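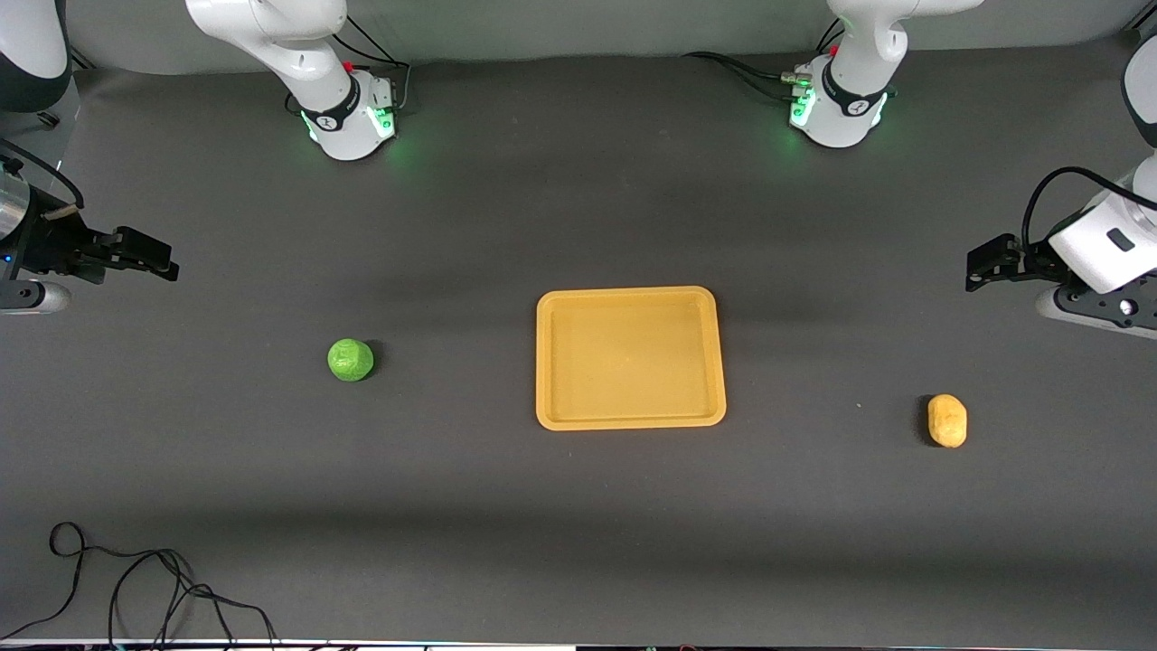 A small yellow potato, right, with a yellow-orange tray and a green ball.

Seed potato share: what to know before you order

Orders for the Skendden Garden Club seed potato share are open again. Last year we bought 300 pounds and sold out before the late orders came in, so this time we have asked for 600 pounds. The price per pound has not changed.

We will carry two varieties. Skalodlow is the yellow one most of you grew last season. It has thin skin, stays firm when boiled, and is ready fairly early. Brinholm is a later potato with a rougher skin and a drier inside. It is the better choice for baking and for keeping through the winter. Several members have asked for a red potato. Our supplier does not have one this year.

Orders close on 18/06/2026. This is for the fall planting only. Spring orders are taken in March as usual, on a separate form, and the two cannot be combined.

Seed will be handed out at the Sorensen Road shed. Please bring your own bag or box. If somebody else is picking up for you, write their name on the order form.

A few notes on planting, mostly for new members. Seed the size of a hen's egg or smaller can go in whole. Cut larger ones so that each piece has at least two eyes, and leave the pieces in a dry, airy place for a couple of days until the cut side has healed over. Set them four inches deep and 12 inches apart, with 30 inches between rows. Hill the soil up around the stems when the plants are eight inches tall, and again two or three weeks later. Fall potatoes go into warm ground, so water them evenly and put down straw if you have it.

Scab was a problem in the lower plots last year. If you had it, do not plant in the same bed, and hold off on lime and fresh manure. The upper plots had very little - the soil there is more acid and holds water better.

Please do not save seed from potatoes bought at the store. Many have been treated to keep them from sprouting, and they can carry blight into everybody's rows.

The club's food pantry row gave 3389 pounds of vegetables last year, and a good part of that was potatoes. If you have more seed than you can use, leave it in the bin marked PANTRY inside the shed door. Small ones are fine.

Order forms are in the box by the gate. Checks go to Skendden Garden Club, with your plot number on the memo line.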